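Purthorpe Community Forum > Local Politics > Airgun bylaw for the common

Thread: Council vote on the airgun ban, anyone going?

hedgerow_dan
Notice has finally gone up. They're voting on 3rd July on whether to ban airguns on all council land, and that includes the bit of Masholm common the club has used since before I moved here. I've been shooting there for years and I'm properly fed up. We've got backstops, we've got a rota, we've got insurance. The petition against was on 933 signatures last time I looked. Anyone else going along?

tilly_w
I'll be there but on the other side, sorry Dan! I walk the dogs past that fence twice a day and I don't like it. I'm sure your lot are careful. It's the lads who turn up when the club isn't there and think it's a free-for-all.

hedgerow_dan
But those lads are trespassing with an airgun already, that's against the law as it stands. A bylaw won't touch them. It'll just finish off a club with 126 members.

Corrigan_Lane
Has anybody read the thing? I did, over two cups of tea. Clause 2 lets the council license "organised clubs", so I don't see how it finishes anyone off. You'd have to apply every April and pay for it.

oldboots
Pay how much though? I heard £2,000 a year. For a club that runs on raffle tickets that's a ban with extra paperwork.

Corrigan_Lane
Fair point, there's no fee in the draft I saw. Where did you get the 2,000?

oldboots
Bloke at the Gomberg meeting. They brought in something similar over there and he reckoned that's what theirs pays. Happy to be put right.

tilly_w
So it might be nonsense then :) I'd support a licence if it was cheap, for what it's worth. I don't want the club gone, I want a locked gate and a sign that people can read.

hedgerow_dan
We asked for a locked gate! Twice! The council said it would block the footpath. Tilly if you'd stand up and say what you just wrote I'd buy you a pint.

oldboots
For anyone who wants to speak, I rang the office and wrote down what they told me:

1. Email the clerk with your name and postcode, and say whether you're for or against.

2. Keep it short. You get three minutes and they do cut you off.

3. If you've got papers to hand round, bring enough copies for all the councillors. They won't print them for you.

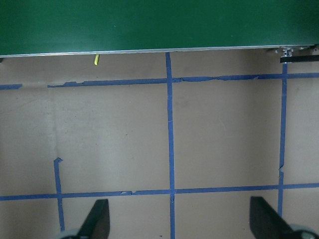

4. Get there early, the public seats fill up and they won't let people stand at the back.

Corrigan_Lane
Thanks for that. Does the three minutes include questions?

oldboots
Didn't ask, sorry. I'd guess not.

tilly_w
Go on then Dan, I'll put my name down. I'm still voting with my feet if they throw out the whole bylaw and put nothing in its place, mind.

hedgerow_dan
Deal. Still think it's a daft bylaw.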